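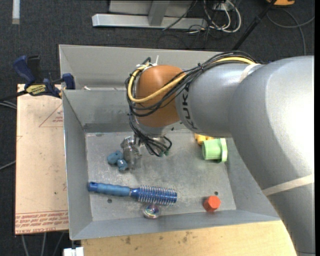
Margareta Enache wrote to me in July to ask why anybody needs written rules for a bin picking cell when the arm already has its own safety settings. Her feeling was that a good checklist gets read once, taped to a wall and forgotten, and that people would be better off just being careful.

I get it, I really do! But I've been careful my whole life and I've still snagged a cable. So what follows is the routine I use before any picking session, in the order I do it. It's house practice, mind you. Your risk assessment and the manual for your arm come first, and if they say something different from me, go with them.

Start with the cables, with the arm stopped and locked out. Follow every cable from the forearm to the gripper with your hand (yes, your hand, you'll feel a pinch you can't see). The wrist is where I spend most of the time. You want enough slack for the full turn of the last joint and no more than that, so a loop can't hook on the rim of the bin when the gripper goes deep. Thin sensor wires are worse than the fat ones. If they dangle near the fingers, tie them back. And trim your zip ties flush, please, those cut ends will open up a knuckle.

Next, the bin. It must not move. I clamp to the table or to the neighboring bin, then give it a good shove from each side. Once it's clamped, the clamp is an obstacle too, so put it in your collision model, handle and all. I forgot that once at Fandura and spent a long afternoon re-teaching positions.

Then tell the software where the walls are. Sloped walls catch people out, because the opening is wider than the floor and a plain box model is wrong somewhere whichever one you measure. I model the slope. If you can't, use the floor size and accept that you'll miss a few picks near the edge. I also keep a 30 mm margin above the floor on the first run and bring it down a little at a time.

Now the objects. Mix them on purpose: something with bristles, something shiny or clear, something lumpy, something with flat faces. A bin full of matching blocks will make any gripper look like a genius. Write down what went in before you start. We did nearly 400 picks at Ekix with no list, and later we couldn't say which items had been in the bin for which run. The next set was 2,212 picks with a list, and I can still answer questions about it.

First motion is always at reduced speed, one person on the pendant with a thumb near the stop, everyone else outside the marked area. Do 3 picks like that: one in the middle, one in a corner, one hard up against a wall. Watch the wires instead of the gripper, that's where the surprises are. If something rubs, stop, lock out again and fix it. Don't reach in to nudge an object while the arm is paused. Paused isn't off.

Last, floor leads. Walk the route you'd take to the stop button and move any cord you step over.

As for Margareta's point about lists getting forgotten, I print mine fresh for each session and initial it as I go. She still thinks that's fussy, and she's asked me for the file.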